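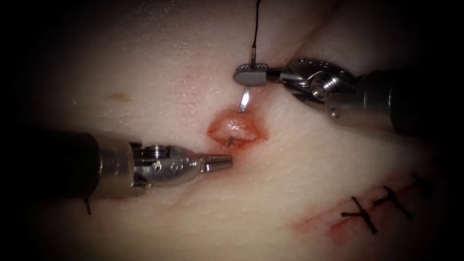

Suturing data collection, project meeting
28 June 2022

Present: Leszek Szulc (chair), Igor Piątek, Callum Leckie, Wojciech Domański (minutes)
Apologies: Witold Brzozowska

1. Minutes of the last meeting
Approved with one correction. The Kao pads are on loan until February, not purchased.

2. Progress
Igor reported 600 demonstrations recorded. Each covers one stitch, from needle pickup to cut tails. Callum asked if failed throws are being kept. They are, with a failure label, and will stay out of the first training run.

3. Pads
Operators may go on using pads that already have closed incisions, so the model sees old knots and tails near the new wound. Leszek wants the incision position varied more. Igor will mark positions before each session.

4. Labeling
Two labelers disagreed on when needle handover starts. Agreed: it starts when the receiving jaws close on the needle. Callum will correct the guide and recheck the Hovel batch.

5. Operators
Wojciech said stitches late in a session are slower and less even. Sessions limited to 2 hours from now on.

6. Other business
Witold sent a note asking for the thread length to be logged. Agreed. Igor to add the field.

Next meeting to be set by email.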